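17th September, Csonka guesthouse, workshop book

Géza Kocsis and I went through the four upstairs rooms before the Povham walking group arrives. Room 2 is still the problem. The shower runs hot for a few minutes, drops to lukewarm, then comes back. Same complaint in the guest book twice this summer. We ran it with the kitchen taps shut and it held steady, so the mixer is probably fine and the trouble is pressure when the kitchen draws.

Tried the spare pressure valve from Merasgate on the upstairs branch. Set it low first, then opened it a half turn at a time with Géza calling down from the bathroom. Better, not cured. Left it where it is. If the group complains, move them to the back room and leave 2 empty until we can get the wall panel off.

Breakfast trial also today. Afiq Oei wants to stop the plated breakfast in the off season and put out a tray per table, guests help themselves to the rest from the sideboard. We laid up one table and timed it. Clearing was quicker, laying was slower, mostly because the jam pots are kept on the wrong side of the kitchen. Move them to the shelf by the door before trying again.

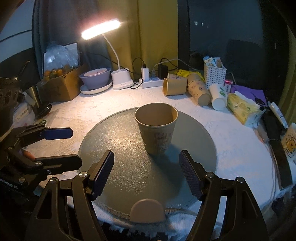
Coffee. Walkers leave early and half of them want it to go. The urn is fine for 10 people and too slow after that, it needs refilling and then everybody waits. Suggest we fill the thermos jugs at 6 and keep the urn for tea. Afiq will ask Clondeo if they still rent out the larger urn and what they want for it by the week. I don't want to buy one for a group that comes twice a year.

Terrace: Géza scraped and oiled the bench nearest the steps. The other one has rot in the back leg, deeper than it looked in spring. Took it around to the shed so no one sits on it. There is enough oak left from the gate to make a new leg, 60 mm square, but the bolts are seized and will need cutting.

Parking sign at the bottom of the lane has turned again and points people at the neighbor's yard. Two screws and a washer, should have been done in January when we had the ladder down there. The walk from the bus stop is 700 m and guests keep asking, so put the distance on the sign at the same time — Géza has the stencils.

Booking sheet: the rooms on the office wall and the rooms on the computer don't agree for the last week of the month. The wall is right. I corrected the computer but somebody should check the deposits against it.

To do next
Panel off in room 2, after the group leaves
Jam pots
Clondeo about the urn
Bench leg, cut bolts
Sign
Valve: note the setting on the pipe in marker, I forgot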